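Search
Search products, reviews, guides
Go

Stendis Peg and Base Set, reviewed

I have bought enough "learning" sets over the years to distrust the word on a box. The Stendis set is a small collection of 3D-printed parts: chunky pieces with rounded prongs on the bottom, and bases with slots cut in the top. You pick up a piece, you find where it goes, you put it there. The seller, Lavwood, charges $49 for it and says it is good for hand skills, patience and "spatial confidence." I don't know what the last one is and neither does the leaflet.

I kept it for most of May and tried it on three people. Bình Mai is four and likes anything he can bang on a table. Lộc Mai is nine and had to be asked twice. Noeline Pirihi is getting her grip back after a wrist operation and was the only one of the three who wanted to be there.

First, the printing. Lavwood's page calls the finish "smooth." It isn't. You can see the layer lines on the orange piece from arm's length, and you can feel them with a fingernail. That doesn't bother me on something meant to be handled, and Noeline said the slight texture helped. But smooth is the wrong word, and at this price I'd like the right one. The color is good and strong, more yellow on top when the light hits it, and there were no strings or blobs to trim off mine.

The shape is better than I expected. The upper body has flat faces, a bit like a stubby hexagon, so there is always a side to pinch. Round knobs slip when your hand is tired and these don't. The piece is also big, which rules out a lot of the swallowing worries, though the age label says three and up and I wouldn't go lower.
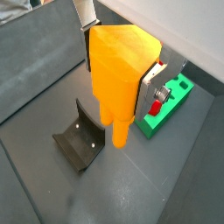 The prongs are where I started to have doubts. They aren't the same length, and one is thicker than the other, so there is a right way around and a wrong way around. For an adult that's a two-second puzzle. For Bình it was a wall. He pushed, turned it a little, pushed again, and then threw it in the general direction of the dog. Lộc worked it out on his first go and then had no reason to do it again. That leaves a fairly narrow band of children who'll find it hard enough to be interesting and easy enough to finish, and the box gives no hint of who they are.

The rounded ends do help. You can come in a little crooked and the piece will usually settle, as long as you've got it facing the correct way. Noeline could manage that by her second week, and she liked having one clear thing to get right.

The green base is my bigger complaint. It's bright, it's a decent block, and the raised top makes the slots easy to find. It is also light enough to slide. On a bare table you need your other hand to hold it still, which for somebody working with one good hand is a problem Lavwood should have thought of. I put a square of shelf liner under ours and that fixed it. A set at this price ought to come with four rubber feet.

Lavwood also claims each piece is tested for 200 insertions. I have no way to check that, and 200 doesn't strike me as a large number for a toy. Ours has no cracks so far.

Cheaper options: the Kinum version has plain round pegs and no wrong way in, and Bình was happy with it for a whole afternoon. It's dull for anyone older. Giang Hoàng lent me her wooden Huỳnh set, which is heavier and stays put, but the pieces are small and Noeline couldn't get hold of them.

So I'd buy the Stendis for an adult doing hand exercises, with something grippy underneath — and I'd wait for a sale. For a child I'd borrow one first. Mine is going to Noeline, who asked for it, along with the shelf liner.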